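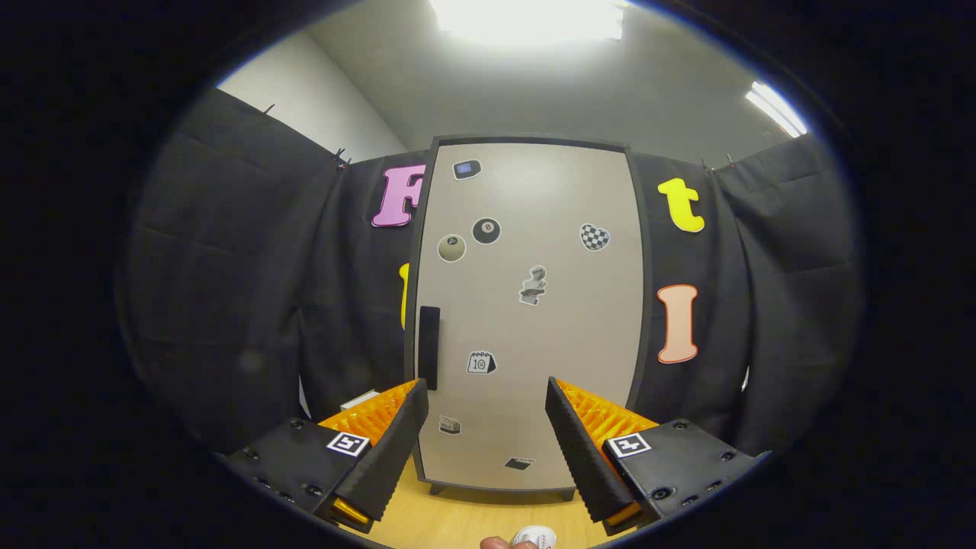
7.4 夹持力读数异常与指垫打滑

本节适用于装有橙色棱纹指垫的Plultis手持夹爪。如果软件报告“夹持正常”,而物体或柜门把手却从指间滑脱,请按本节处理。不要先去重装驱动。旧版手册把重装列为第一步,我们在Erkville试验台上照做过,故障依旧,只是日志被清空了,后面的排查更难做。

注意:“夹持正常”只表示电机电流进入了设定区间,并不表示指间有东西。两指空合、指垫错位顶住对侧、线缆卡进滑轨,都能得到同样的提示。请以目视为准。

警告:排查期间,任何人的手不得伸到两指之间或指尖前方,摆放、扶正小件物品也不例外。需要用手接触台面物品时,先执行第1步。软件里的“暂停”按钮不切断电机供电,不能当作安全措施。

操作步骤

1. 按下急停,等待状态灯熄灭,再拔下电源插头。只按急停不拔插头,控制板仍然带电。

2. 用手缓慢张开两指。行程中如有卡顿,停止操作,转到7.6节。

3. 检查左右指垫。棱纹应完整,两侧的棱应对齐。用指甲轻推垫边,若能推动,说明背胶已失效。不要补涂胶水,补过的垫子厚度不均,会让读数更不可信。

4. 更换指垫时两侧一起换。只换一侧,新旧高度不同,合拢后会偏向旧垫。

5. 检查两指安装座上的黑白方形标记。标记须平整、无划痕、无反光污渍。软件靠它们估算开口宽度,翘起一角就可能算错,而且不会报错。

6. 检查安装座螺钉。松动的螺钉拧紧后,做一道划线记号,便于下次判断是否又松了。

7. 确认两指周围无人,重新上电,在“维护”页执行零点校准。校准过程中两指会自行合拢一次。

8. 夹住随机附带的标准块,连续开合100次。出现2次或以上滑脱,即判定不合格,停用并送修。

说明:供应商Kemppainen给出的指垫寿命是2,000次开合。这个数字是用光滑圆柱测得的。拉柜门把手时,指垫还要承受侧向力,我们不建议照此安排更换周期。每次开工前看一眼棱纹,比看计数器可靠。

用柜门复测

标准块通过后,再用带长竖把手的柜子复测一次。标准块只受正压,测不出侧滑。

a. 将柜子放在平整台面上,确认柜体不会随门移动。

b. 夹持把手中段,匀速拉开,不要猛拽。

c. 观察指垫是否沿把手下滑。只要看得出下滑,无论软件显示什么,都按不合格记录。

注意:门面贴纸和背景上的彩色字母可能干扰视觉定位。若复测时宽度读数跳动,先遮住门面再试一次。遮住后恢复正常,问题在识别,不在指垫;仍然跳动,回到第5步。

错误代码

E13:开口宽度与电机位置不一致。最常见的原因是标记翘起或被手遮挡。软件提供“忽略并继续”选项,请勿使用。Urnberg现场有过一次滑脱,日志里这个代码在之前已被连续忽略多次。

无代码但滑脱:按本节全部步骤检查。没有代码不能作为设备正常的依据。

送修时请附上原始日志和换下的指垫,两片分别装袋,标明左右。固件升级说明中写有“已改善夹持检测”,升级后仍须完成第8步和柜门复测,方可恢复使用。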